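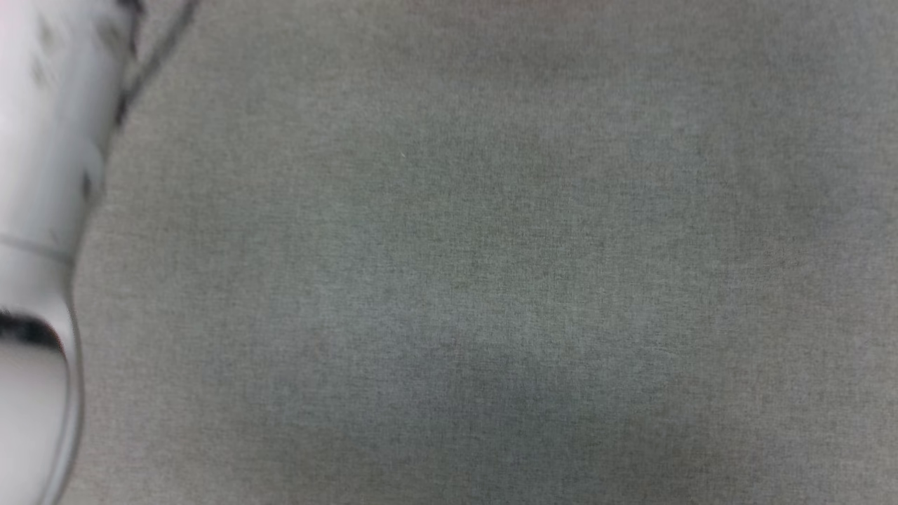
How long before carpet tiles lie flat?

I put down Cirnano carpet tiles in a spare bedroom in August. Most are fine, but 2 near the door still curl up at the corners. They're over concrete, no pad, with the sticky tabs that came in the box. Do I wait or glue them?

hallwaymoss

tern_ridge
Don't wait any longer. Tiles that sat in a cold garage usually relax in a day or two indoors, so after this long it's the tabs or the floor. Pull both tiles and vacuum the concrete, then wipe it with a damp rag and let it dry overnight. Put the tiles back upside down with a heavy book on each corner for another night. Then flip them and use new tabs — the old ones won't grab again once they have dust on them.

Check the door too. If it drags, it will keep lifting that edge.

bexley40
glue

plainoldjoe
I used Ovumix pressure adhesive in my basement, thin coat with a roller, left it 15 minutes until tacky. You can still pull a tile later if you spill something.

Comments

hallwaymoss: It was the door. Trimmed it and used new tabs, flat so far.

dunlin: Would this work over old vinyl?

Related
Getting paint out of low-pile carpet
Poltemero underlay: which side up?
Cutting tiles around a door frame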